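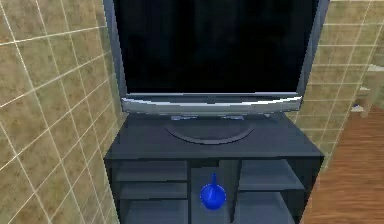
How often should you clean the depth camera on a home robot?

Once a week is enough in a normal house, with a dry microfiber cloth and the robot powered down.

Base drifts after I moved the dock

Posted by gark_tuesday

I look after one mobile arm, a Maro base with a Vudari wrist on it. In May I moved the charging dock 2 meters along the wall. Since then the arm stops short whenever it goes for something low, either on the floor or in an open shelf. Battery and wheels are fine. The log gives me code 324 and then the base backs off. I reran the hand calibration and nothing changed. What should I look at next?

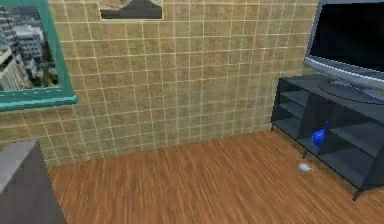 The map is the one from before the move. I only edited the dock position in it by hand, and I did not drive the room again.

Biljana Nikolovski

Editing the dock by hand is your problem. On the Maro the dock sets the heading as well as the position, and the hand edit only changes the position. If the heading is off by a little, the arm will be off by more at full reach.

Put the base on the dock and let it sit for 9 minutes so the gyro settles. Delete the old map, don't overwrite it. Drive the room slowly, along the walls first and then past the furniture, and finish back on the dock.

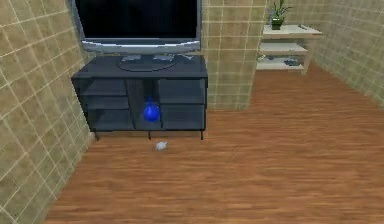 After that, set the low reach limit again - it goes back to 400 mm with every new map, and 324 is what you get when a target is under the limit. Save, restart, and try one pick from the floor before you try a shelf. Leave the hand calibration alone unless the floor pick is off to one side.

kneževič_fan

Mine did this too. I just restarted it a few times and it went away. Check the wheel screws maybe.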